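Practice Skills, Week 5: Setting Up Your Stand
Instructor: Esi Antwi

Welcome back, everybody! Last week we got through breathing and posture, and now comes one of my favorite topics (yes, really), the folding music stand. A good setup changes how you play!

Start with the legs. Spread them wide before you raise the pole, then tighten the knob at the hub. Finger tight is plenty. If the stand rocks, turn it so one leg points toward you and try again. 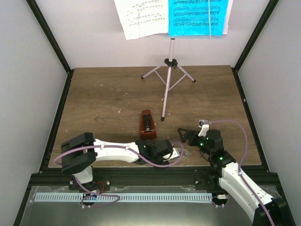
Next come the pages. Lay two sheets side by side so you can read across without a turn, and swing the page holders over the paper, keeping them off the notes wherever you can. I love colored paper for this! Copy the hard passage onto a bright sheet and your eye finds it right away.

Set the height so the middle of the page sits a little below eye level. Singers can go lower.

For next time: bring your own stand and both pages of the Ackah study. Spare stands are in Room 488, please fold them before you put them back.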